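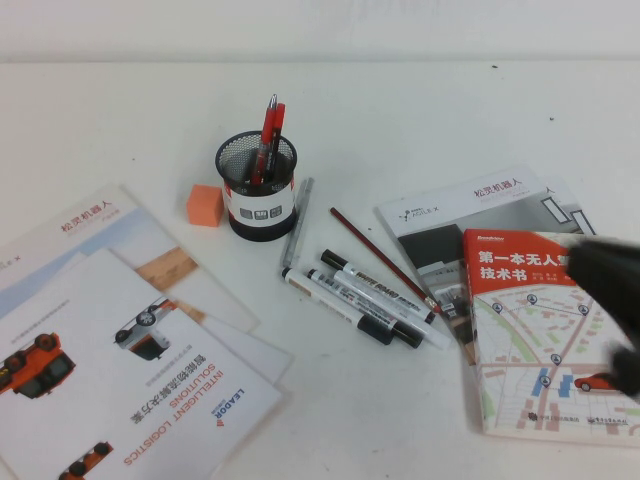 December 19, 2018 – demo day for the Tredton people

Desk tidy-up was the main event, same table as the rehearsal. Markers and pens by the mesh holder, brochures spread out on both sides, the red book with the street map cover on the right. Delia asked for the book and I'm glad she did – the visitors wanted to leaf through it afterward and two of them took down the title!

Othmane drove, I talked (too fast, Lena says, and she's right). Gripper speed was set to 300 in the config and I want to try 600 before the next one, but only with Virgilio there.

Questions I couldn't answer:
- how it copes with glossy paper when the blinds are open
- whether the same setup could sort mail
- what happens if somebody moves the holder halfway through

Maximiliano has the sign-in sheet and will write to everyone who left an address. Need to ask him about the July date too, Rivera want to send a group.

Still to do: more whiteboard markers, label the spare power supply, send Lena my talk notes.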